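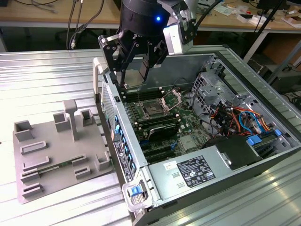

Teaching the arm to swap a processor: my workshop tips

I've been guiding robot arms through fiddly computer jobs since September, mostly by remote control, and I've picked up a few habits that save a lot of swearing. Nele Rathjen asked me to write them down for the Braston lot, so here goes!

Start with your own hands
Do the whole job yourself first, slowly, with only a finger and thumb on each hand. You'll soon notice all the little cheats you rely on (I steady everything with my pinky) that the gripper hasn't got.

Give every part a parking place
A tray with pockets and slots is worth the bother of printing. Chip in its pocket, memory stick in its slot, same spots every time. I used to put things straight down on the table and then wonder why my demonstrations were all over the shop - well, so were the parts.

Tower on its side, socket open
Lay the case flat and take the side panel off before you touch the controls. I flip the socket lever up by hand too, unless the lever is the bit I'm teaching. Keep loose wires over by the drive bays if they'll reach.

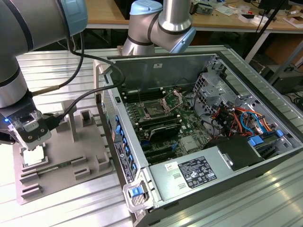
Gripper over the chip pocket, socket open and ready.

Hover, then drop
Come in high, stop right above the part, and have a good look before going down. I count to two in my head. It feels daft, but Benedikt Diekmann taught me that one and my grabs are much tidier for it.

Straight up, please
Lift a chip straight out of the pocket before you go sideways. Dragging it against the edge is asking for trouble, and socket pins are horrible to straighten (ask me how I know).

Know when to bin one
If you wobble, start that go again. Last time I recorded 13 and threw out six, which hurt a bit, but I'd sooner keep the clean ones than teach the arm my bad habits. And have a cup of tea between batches - tired thumbs make terrible teachers!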